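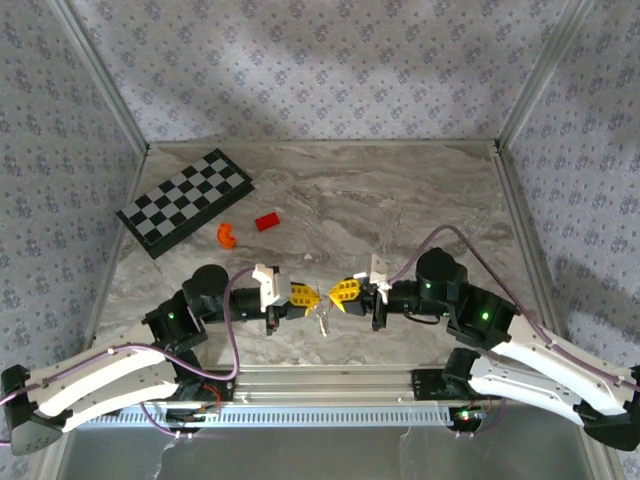

The **Momthorpe Code** is a set of good-practice rules for benches on which two robot arms share one work surface. It was drafted by Conceição Veloso at the Prasbridge workshop and revised by Kathleen Ó Súilleabháin. The current text contains 60 clauses in 4 parts: layout, cabling, motion and records.

## Layout and cabling

Each arm must be fixed to a rigid rail. Cables that run along an arm need enough slack for full wrist travel and must stay clear of the gripper jaws. Wiring between bases belongs in a slotted tray.

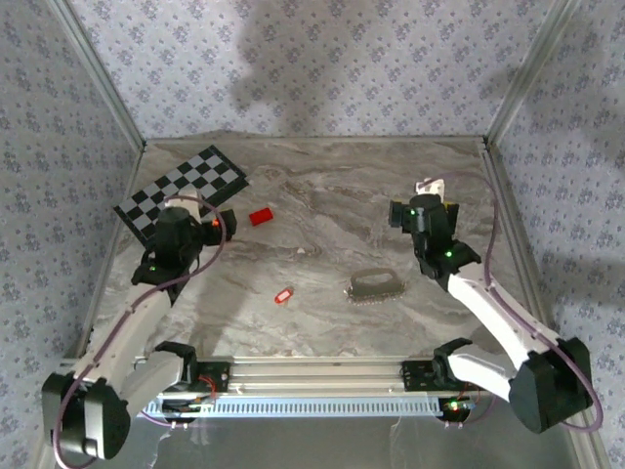
Objects not used in the current task may stay on the surface if they are entered in the bench log. Loose debris is removed between runs.

## Motion

The region both grippers can reach is called the *shared zone*. One arm holds priority there at any time, except during a handover, when both may enter at reduced speed. A stop on either arm must stop the other.

## Adoption

The Gumbridge site applied the code to 555 runs before the December revision. The Mendes annex, which covers record keeping, is optional.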